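In praise of the plain two-finger gripper

Every time I visit a lab, somebody wants to show me a hand. Five fingers, tendons, little rubber fingertips, the works. I love them, I really do (I once spent a whole lunch hour making one wave at me). But when the job is taking a desktop computer apart, I'll put my money on two stiff fingers and a good wrist camera.

We spent December at Nuststead comparing 4 grippers on the same chore: lift a memory module, set it in a holder, put it back. Natalia Rosales ran 1,157 attempts and I ran the rest, with far more coffee. The Lindqvist hand was gorgeous to watch and kept bumping the drive cage. The soft one from Trikbridge was lovely on cables and hopeless on latches. The parallel gripper just got on with it!

My colleague Heather Guthrie says I'm judging the fingers when I should be judging the controller, and she's partly right. Force control matters a great deal once you're down between a cooler and a row of slots. Still, a slim finger gives you room to be a bit wrong, and every arm I've worked with is a bit wrong.

So please, spend a month with the boring gripper before you order the exciting one. File your own fingertips. Try six shapes. It's the most fun I've had at a bench in years.

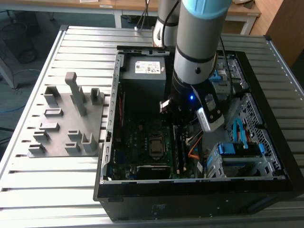
Two-finger gripper over the motherboard, close to the memory slots, with the fixture plate at left.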